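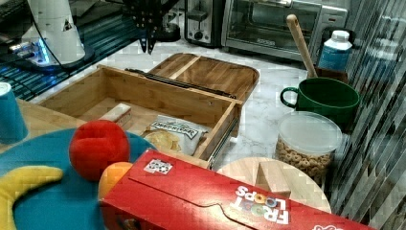 The drawer station at our Willby site, one of the kitchen setups operators work at.

Remote Robot Operators (part-time, paid)
Evach — Willby location

Evach is hiring part-time operators to show our robots how to do ordinary kitchen tasks. You will move the arm by remote control while the system records what you do. The recordings are then used to train the robot to do the same task without a person steering it.

No robotics experience is needed. Most of our current operators came from retail, food service, warehouse work or school. We train everyone on site.

What the work is like

You sit or stand at a control station and guide a gripper through short tasks. A typical task is opening a drawer, taking out a bag of chips and setting it on the counter, or putting a toy banana on a plate. A task usually takes less than a minute. You then reset the objects and do it again, with things moved to slightly different spots. Expect to record 100 or more runs in a shift once you are trained.

On some days you will teach by hand instead. That means holding the arm and leading it through the motion yourself. It takes a bit more effort than the remote station but is not heavy work.

You will also:
- mark each run as good, failed or unsure
- write a short note when something goes wrong (dropped object, stuck drawer, gripper closed too early)
- put the station back in order at the end of the shift

Hours and pay

Shifts are 4 hours long, morning or afternoon. The morning shift starts at 9. You can work up to 20 hours a week, and we ask for at least 8. Training hours are paid at the same rate as regular hours. The rate is given in the first phone call. The current round of work starts in March.

What we are looking for

- Age 18 or over and allowed to work in the United States
- Steady hands and normal or corrected vision
- Comfortable repeating the same task many times without rushing
- Able to follow written instructions and ask when they are not clear
- Able to stand for part of a shift

Left-handed applicants are welcome. The controllers can be set up for either hand. Gaming experience helps some people and makes others move too fast, so we do not count it for or against you.

How to apply

Send a short email with your name, phone number and the shifts you can work to Patricio Farías, operator lead, through the contact form on the Evach jobs page. Put "Willby operator" in the subject line. A resume is fine but not required.

If we think it is a match, we will invite you in for a paid tryout. You will get a short safety talk, practice on the drawer task and then record a few runs on your own. We let everyone know by phone either way.

Parking is free behind the building. Use the Espinoza Street entrance and ring at the front desk.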